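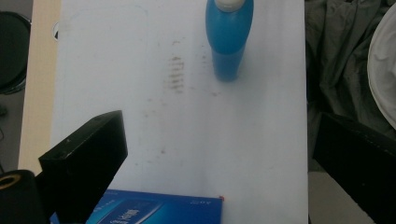
How to Clean Marks Off a White Board or Tabletop

By Rosário Prata
Updated 2023-02-27

White surfaces show everything. Brown smudges, gray streaks and the thin film that builds up where people rest their hands will all come off most boards and tabletops with ordinary supplies. Set aside 20 minutes for a board the size of a desk, longer if the marks have been there a while.

What you need

Two soft cloths, one for washing and one for drying
A bowl of warm water
Dish soap
Baking soda
A white eraser, the school kind
A spray or squeeze bottle of all-purpose cleaner (optional)

Do not use steel wool, scouring powder or the green side of a sponge. They take the shine off a coated surface and the dull patch picks up dirt faster than the rest.

Step 1. Clear the surface

Take everything off the board, including the boxes and bottles that have been pushed to the edge. Wipe the bottom of each bottle before you put it back later. A drip that runs down the side of a cleaner bottle leaves a ring, and the ring is often harder to remove than the original stain.

Step 2. Dry wipe

Go over the whole board with a dry cloth. Loose grit will scratch if you drag it around with water. Shake the cloth out and do it a second time near the corners.

Step 3. Wash with soap

Put a few drops of dish soap in the warm water. Wring the cloth out well, then wipe in long strokes from the far side toward you. Pay attention to the edges. On a board with a paper or fiber core, such as the Hokholm I use for crafts, water that gets in at the edge will swell the core and it won't go back down.

Let the surface dry before you decide what is left. Half of what looks like a stain usually goes at this step.

Step 4. Treat the marks that stayed

Scuffs: rub lightly with the white eraser. Gray and black streaks from rubber or shoe soles generally lift this way.

Brown smudges: mix baking soda with a little water until it is like toothpaste. Dab it on, wait 13 minutes, and wipe it off with a damp cloth. Rub in circles with one finger behind the cloth. If there is a row of them, do one at a time so the paste doesn't dry out.

Speckles: try the soap again first, with a little more pressure. If a speckle has an edge you can feel, it is sitting on top of the surface and an old plastic card will take it off. Hold the card almost flat.

Step 5. Using a bottled cleaner

Read the label before you start and test a small spot near the edge. Put the cleaner on the cloth and leave the board itself dry. I have used Ruson and Vekell on my own boards and could not see much difference between them, though the Vekell smells stronger - open a window. 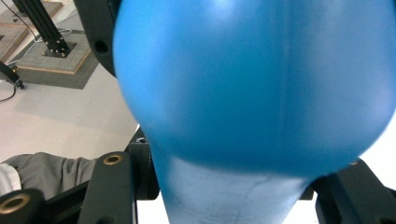
Old containers are fine to reuse for plain soapy water, as long as they are rinsed out and relabeled. Check the plastic first. Wear tends to show up in one area while the rest still looks new, the way this blue one is smooth on its rounded part but scratched and scuffed along the paler neck, with a thin crease running across it. Fine scratches are no problem. With a crease, fill the container with water, dry the outside and stand it on a paper towel overnight. If the towel is damp in the morning, recycle the container.

Step 6. Rinse and dry

Go over the board twice with a cloth dampened in clean water, then dry it straight away. Soap left behind turns sticky and you will be back at step 2 within a week.

If a stain is still there after two rounds of paste, it has probably gone into the coating. Leave it alone, or turn the board over if the back is finished too.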